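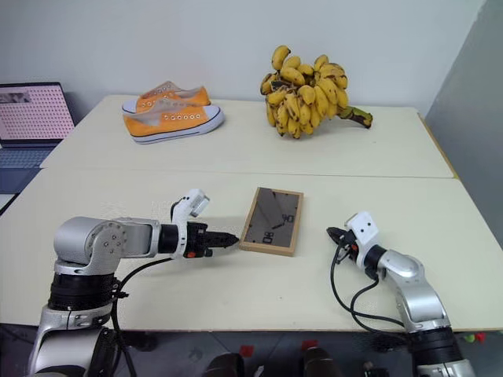

Two tables pushed together, the seam goes across the middle.

Big jigsaw on two tables, how to stop the join from showing?

Nazmiye Özkan
Hello everybody. I wish to make a puzzle of 2,000 pieces with my mother when she visits in March. No table in our home is large enough, so I will put two together. My worry is the line between them. Last time, with a smaller puzzle, the pieces near the line were always lifting a little, and when my son leaned on one table it moved and a whole corner of sky opened. I have thought of taping the join, but I don't want to spoil the colour of the tabletop. Also, we must eat dinner somewhere! Has anyone a good method which is not expensive?

Beverley Paewai
Don't tape it. I did that once and was rubbing off glue for an evening. Buy a sheet of thin hardboard and lay it over both tables, then the join doesn't matter. Measure your puzzle first (it is written on the box). Mine was 105 cm on the long side and I left a hand's width all around for loose pieces. Put a piece of rubber shelf liner under the board and it won't slide. For the tables moving, tie the two neighbouring legs together with a strap, low down where no one catches a foot.

For dinner you lift the board with a person at each end and put it under the bed. Go slowly through doors.

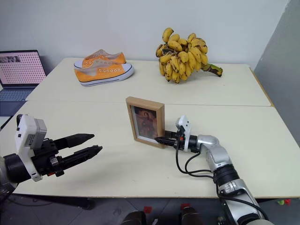 Orange canvas shoes and small speckled bananas on the far table.

Corkov
I use felt. Works ok.

Nazmiye Özkan
Thank you Beverley, the hardboard is a very good idea, and I think it fits under my mother's bed. Corkov, do you put the felt directly on the tables? And can you still feel the join through it?

Corkov
Yes you feel it a bit. Thick felt is better. Sort the edge pieces on baking trays, it saves space in the centre.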